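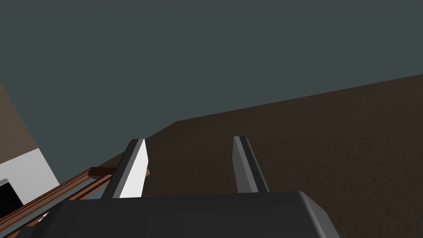

So I caved and bought the Kitonau home sim kit. My friend Yannick Fleury has been bugging me about it since August, and I finally had a free weekend and no excuses left. It's a software package, basically: a simulated home, a virtual arm with a two-finger gripper, and a stack of pick-up tasks you can run on your own PC. I paid 40 dollars for the starter license, and the download took most of lunch.

Setup was easier than I feared! The installer wanted a graphics driver I didn't have, and I had to restart twice, but after that it just opened. There are 31 tasks in the starter set (the bigger Leltville pack has more, and I'm trying very hard not to look at the price).

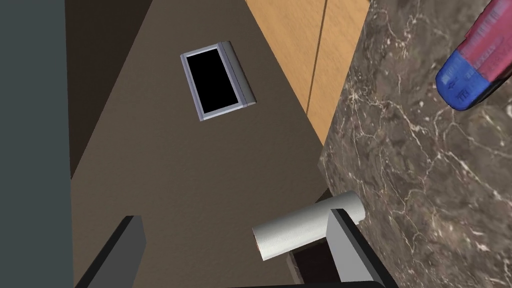 The gripper view is where I've spent nearly all my time. You drive with the keyboard or a game controller, and you look out past the fingers the whole way, so it takes a while to get your bearings. I like that they bothered with the surfaces. The marble has all these fine pale veins running through it, next to plain brown and honey-colored wood, and a white cylinder held crosswise gets nice soft shading along its underside. My old sim had gray boxes on a gray floor, so I'm easily impressed.

What I don't love is the wrist control. It's twitchy, and the view tips over with it, and on my first evening I felt a bit seasick. Konrad Lis over in Postley told me to turn the sensitivity way down in the settings file (it isn't in the menu, grr).

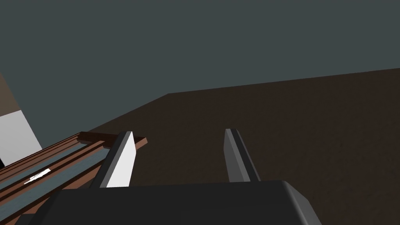
I did that and it's so much better, though the slow setting makes long reaches kind of a chore. I'd love a button that switches between the two. I wrote to support and got a friendly reply the next morning saying it's on their list. 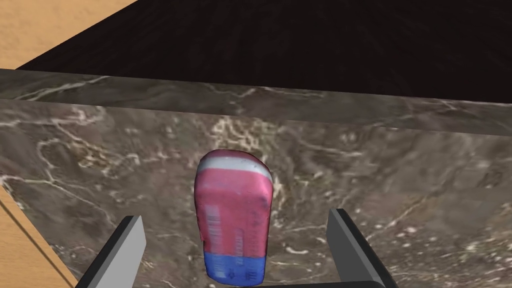
Do you need a real robot to use it?

Everything runs on the computer, so a decent PC and a controller will do. I'm starting on the drawer tasks tonight.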